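Kenholm, the bench arm: simulation gallery

Hi all! Kenholm is the little arm I'm building in my garage, and before I burn any more filament I've been running everything in simulation first. Nipon set up the render for me (thanks again!) and I've left the views big so you can poke around.

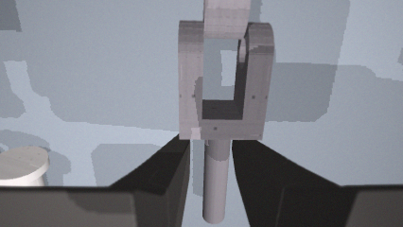
Grip practice has eaten most of January so far. I've done 42 runs on the clevis part, and the fingers are the bit I keep fiddling with. I want them right down at the bottom corners of the fork, one on each side of the rod, so the opening between the prongs stays clear. Next job is softer pads – Poppy has three kinds of rubber for me to try.

Updates go up when I get an evening free, usually after 3 or so cups of tea.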